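Vuston Handheld Gripper Kit, Model 3
Equipment page / Data collection tools / Soft goods

Overview

The Vuston Model 3 is a hand-held two-finger gripper for recording manipulation examples without a robot on site. The operator holds the tool, carries out the task with it, and the unit stores wide-angle video, finger opening and hand motion on one clock. Recordings are used to train a policy that later runs on an arm fitted with the matching Vuston end effector.

The kit is supplied for household and light warehouse work. Most current users collect cloth handling: picking up garments, folding, sorting, and moving items between a bed, a chair and a drawer.

What is in the kit

Gripper body with trigger handle
Finger set, open-frame, with ridged pads fitted
Wide-angle camera and mount
Spare pads, one pair
Battery, 42 Wh
Charging cable and data cable
Calibration card
Carrying case

A second gripper is ordered separately. Two units pair through the setup menu and write to a shared session name. Pairing has to be repeated after a firmware update.

Fingers and pads

The fingers are angular frames with triangular cut-outs. They flex when they close on an object, so the pad follows the surface a little. The ridged pads are the wear part. Replace them when the ridges no longer catch a single layer of T-shirt fabric, or when a pad begins to lift at either end. Do not glue a lifted pad back down. The glue line changes the closed width and the opening values will no longer match earlier sessions.

Pads pick up lint from knitwear and fleece. Wipe them with a damp cloth between sessions and let them dry before recording. Alcohol hardens the surface.

Use on beds and other soft surfaces

A bed is a harder work surface than a table. The surface gives under the fingers, and patterned bedding fills much of the view. Include both in the session plan. A policy trained only on plain tabletops will usually close too high when the item lies on a comforter.

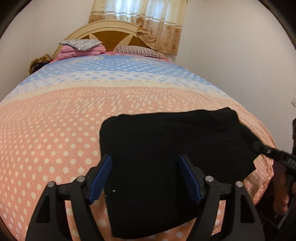
Photo: Sunil Sikder / Vuston field collection

Dark knit items need particular attention. Folds inside a black garment show little contrast, and the trainer has few features to work from. Keep the room lights on even when there is daylight at the window, and vary the bedding under the item from one session to the next. Approach with the fingers open and close only after both tips are touching the item or the surface beside it. If the grip misses, open fully and try again within the same recording. Retries are kept and labeled, and they should not be trimmed out.

Recording an example

1. Set the item down in its starting state. Do not flatten it unless the task sheet calls for that.
2. Hold the gripper still over the work area until the status light is steady.
3. Press record.
4. Carry out the task at an even pace.
5. Release the item, withdraw the gripper and hold still again.
6. Press record to stop.

Files are closed when the light goes out. Removing the battery before then loses the last recording. Earlier recordings in the session are not affected.

Change the starting state for every example. The collection guide, written by Shahla Moradi, lists 179 starting states for common garments and bedding, grouped by item. Operators may add their own, using the "other" code and a short note.

Calibration

Calibrate at the start of a session, after any pad change, and after a drop. Place the card flat under the camera, squeeze the trigger through its full travel 4 times, and wait for the tone. A double tone means the opening range is outside limits. Check the frame screws first, then the pads. If the double tone repeats, contact service.

Software

Sessions are read by Tarusen, the desktop program supplied with the kit. Tarusen checks each recording for dropped frames, lost tracking and missing trigger data, then sorts it into accepted, held or rejected. Held recordings need a person to look at them. Tracking is most often lost when the camera passes close to a blank wall or when bedding covers the lens.

Export is by session or by task. Raw video is kept unless the user deletes it.

Known limits

The tool does not measure grip force.
Tracking is unreliable in a dark room.
Items thicker than the full finger opening must be pinched at an edge.
Fine zippers and small buttons are outside the intended use.

Ordering and service

Kits ship from the Kitomstead warehouse. Pads, finger sets and batteries are stocked as spares. Repairs are handled by Debnath; include the serial number and a short session file that shows the fault. Finger sets for the older Model 2 do not fit.

Sales and loan units: Heather Nisbet
Technical questions: Berhanu Assefa

Page revised in November. Pad replacement and pairing notes updated.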